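**Tuesday, clutter runs, kitchen counter set**

Continued from Friday's page. The question is still the same: does the grasp ranking trained on Tritex scenes (few objects, much free space) hold when the counter is full? Citlali Serrano thinks the ranking is fine and the approach direction is the problem. I wanted numbers before I agree.

Setup today:

- simulator build: the Jetia branch, contact settings not changed
- 1,095 episodes in total, same seed list as before
- objects placed by the Barrera sampler, long thin items allowed
- target is named in text, one target per episode
- an episode fails if any other object is moved more than 3 cm

The last rule is new. Before, we counted a grasp as good even if the arm pushed half of the counter away, and I think this made our older results too nice.

First look at the results. With the old rule, success is 85 percent. With the new rule, 114 of the episodes which were good become failures. I opened these one by one, it took the whole morning. Most of them are not bad grasps. The fingers close in the right place, but the hand housing touches a neighbor on the way down. So Citlali is at least partly right, and I wrote her this.

The tall targets are the most interesting ones. For a bottle near the back of the counter, the ranking likes a grasp from above at the neck. This keeps the hand away from the low things in front, but it leaves little margin on the side if the lateral error is large.
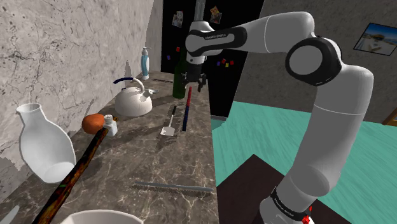 *Bottle target, crowded counter. Gripper pointing down, just right of the green bottle.*

The collision check still uses the simplified hand mesh. I compared it with the full one and it is too narrow at the housing, so the planner believes it has space when it has not. I must correct this before any claim about the ranking.

To do:

- repeat the 114 with the full hand mesh, same seeds
- log minimum distance to neighbors, not only contact yes/no
- ask Clinura if their grasp labels were made with the old mesh or the new one
- separate table for long thin objects (saw blade, stick, rod), now they are mixed with "tools"

Rerun started at 16:40, logs go in the usual folder.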